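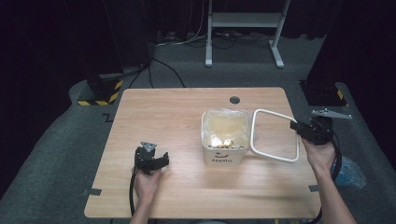
I'd been at Firkuleck all of one morning when I learned that the hard part of a bucket is the handle. Grabbing is easy, they told me. Knowing where a hinged bit of wire will be half a second from now, while your own hand is pushing it around - that's what eats the budget.

The team here writes a planner called Renitance, and I'd come expecting to hear a lot about neural networks. Mostly I heard about clocks. Every demonstration comes in as two streams, left hand and right hand, and if they drift apart by even 43 milliseconds the software learns something silly, like letting go before the other side has taken the weight. One engineer spent most of November on that and still gets a bit twitchy when you bring it up!

The fix was a small tool named Dervishi (I never did get the story behind the name). It lines up the streams, flags the bad ones and throws them out. Of the first 200 runs it looked at, it kept 70. Ouch. But the planner trained on those 70 did better than the one trained on the whole pile, so everybody stopped grumbling pretty fast.

I asked when it would be ready for a real kitchen. Starkon, who are paying for the work, would like to know that too. For now the next job is lids, and I got the feeling they're dreading it.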